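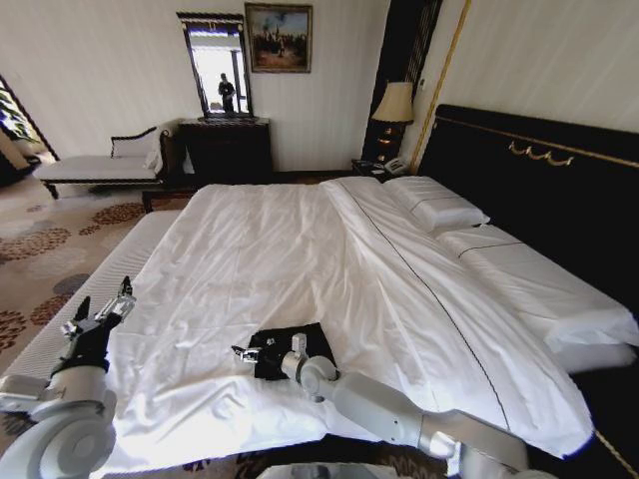

Second Progress Report: Candidate Information Project, Zirano and Tralotside

Prepared for the Ertürk Fund, covering the period from the end of the first report until July

1. Where we are now

The project continues according to the plan which was agreed with the Fund, with one delay in the debate series and one change in the budget. Both are explained in this report. The local elections in Zirano and Tralotside will be held in the fall, so the next months are the most important for us, and we ask the Fund to read section 5 with special attention.

As a reminder, the grant pays for a printed guide to the candidates, a questionnaire to everybody who stands for a council seat, and a series of public debates which are also sent out by local radio. We do not support any party or candidate. All texts are read by two editors before they are published, and the editors are not members of any party.

2. The questionnaire

We sent the questionnaire to all registered candidates in both districts. Until now 97 candidates have answered. In Zirano the answers came quickly, and most of them were complete. In Tralotside it was more difficult. Several candidates asked for more time, and one party wanted to send the same answer for all its candidates. We replied that we can print only personal answers. After some letters the party accepted this, and its candidates are now answering one by one.

The question about property tax received the longest answers. The question about the bus line to Cisside received the most different ones. A few candidates wrote that the bus line is not a matter for the council. This is not correct, as the council pays a part of the cost, and we have added a short note of explanation under the question. The note is the same for all candidates and does not comment on any single answer.

We made one mistake that we must report. In the first online version, two answers from Zirano were exchanged, so each candidate appeared with the opinion of the other. We were informed the same evening and corrected it before 10 p.m. Both candidates received a written apology. Since then one person enters the answers and a second person compares them with the original form.

3. The printed guide

We printed 1000 copies of the preliminary guide, which explains how to register, where to vote, and what the council decides. Of these, 898 have been given out, at the library, the two markets, the health center and the train station. The rest is kept in the office for people who come in and ask. The full guide with the answers of the candidates will be printed only when the candidate list is final.

Readers told us that the page on voting by mail was hard to follow. The text was taken almost word by word from the election law. We have written it again in shorter sentences and sent it to the election office for checking. The office changed one date and returned it.

4. The debates

Three debates were planned for this period and two took place. The first was in Zirano and had the subject of housing. The second was in Tralotside, about schools. In total 856 people came to the two evenings, counted at the door. In Tralotside the hall was full and the people who came late listened in the corridor, where we had put a loudspeaker.

The third debate, in Cisside, had to be moved. Two of the candidates for mayor informed us late that they would not sit at one table before the party meetings were over. We considered holding the evening without them, but we think that a debate with empty chairs would be seen as a statement from our side. The new time is after the summer break, and both have confirmed in writing.

The speaking time was a point of complaint. In Zirano the moderator allowed one answer to continue too long, and the other side noticed it. In Tralotside we used a clock that everybody in the hall could read, and there was no complaint. We will keep the clock. 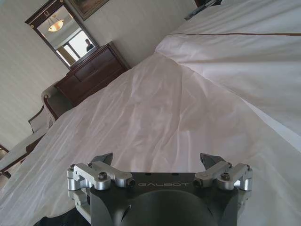
Budget and Next Steps

5. Change in the budget

The rent for the hall in Cisside was paid in advance, and the owner will not return it, but he has agreed to use it for the new evening. There is therefore no loss. Printing has cost less than planned, mainly through the choice of a thinner paper. We ask for permission to move the remaining amount from printing to radio, so that the debate for mayor can be sent in full length and not in a shortened version. The total of the grant stays the same. We would need the decision before the end of the summer break, when the station fixes its program.

6. Work until the next report

Collect the missing answers from Tralotside
Print the full guide and bring it to all places named in section 3
Hold the postponed debate in Cisside
Hold the debate of the candidates for mayor in Zirano
Publish corrections, if there are any, on the first page of the website

The receipts are sent separately. The list of questions used in both debates can be sent on request.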